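We use cookies to improve your visit. Accept or manage settings.

Reading time: 2 min

Skisto bench cell – return-to-service checklist after card handling fault
May 22, 2020. Completed by Lovely Cabrera.

Fault: during a card book task the right gripper kept closing after contact and the left arm did not stop with it. The log shows 70 overcurrent warnings before the operator hit the stop. No injuries. One sleeve torn.

1. Fingertips and grip force
Pads checked for nicks and glue. PASS.
Close limit had been left at the January value. Reset and saved. PASS after correction.
Comment: the plastic sleeves slide against each other, so a finger can press on the lower edge of a page and the controller reads it as a miss. It then closes further. Watch this on any open book.

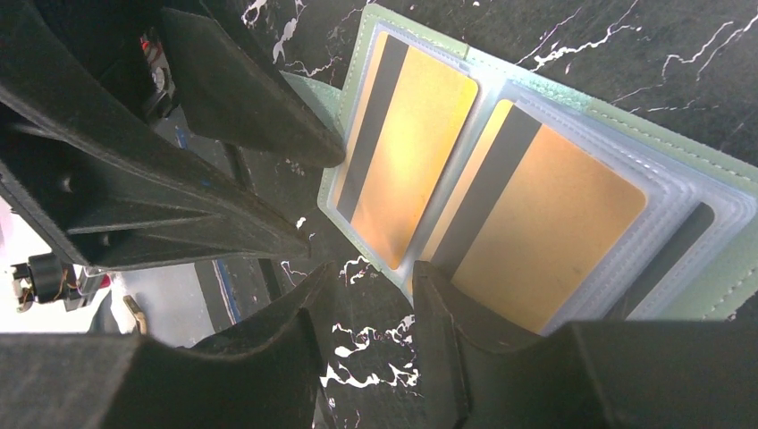

2. Emergency stop
Each button tested with both arms moving. Left arm ran on for some 600 ms on the first test. Relay replaced, retested, PASS.

3. Arm-to-arm clearance
Both grippers reach the middle of the table, and this is where the fault occurred. Keep-out zone was switched off in the Lavier config file. Switched back on. PASS.

4. Cables
Purple cables on both arms checked through full travel for snags and rubbing. The loops below the front rail hang low – tie up before next shift. OPEN.

5. Mounting rail
Base bolts on both arms at torque. PASS.

6. Table layout
Storage tray near the back, small white box out by the right wall. Leave both outside the shared zone.
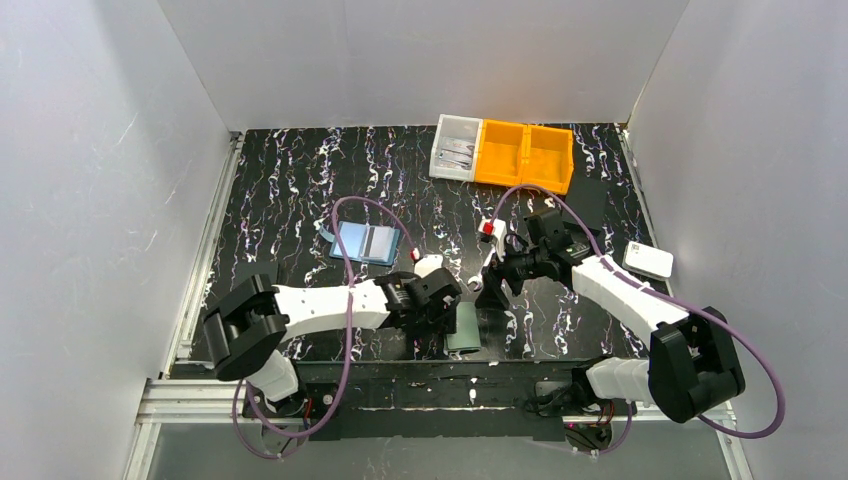
Gavrilă disagreed with the pass on item 3: a zone that can be switched off in a config file without a password should be marked OPEN until the file is locked, whatever the retest showed. Changed to OPEN.

Cell may run at reduced speed with an operator at the stop. Full speed once items 3 and 4 are closed.

Contact | © Skisto 2020 | Back to top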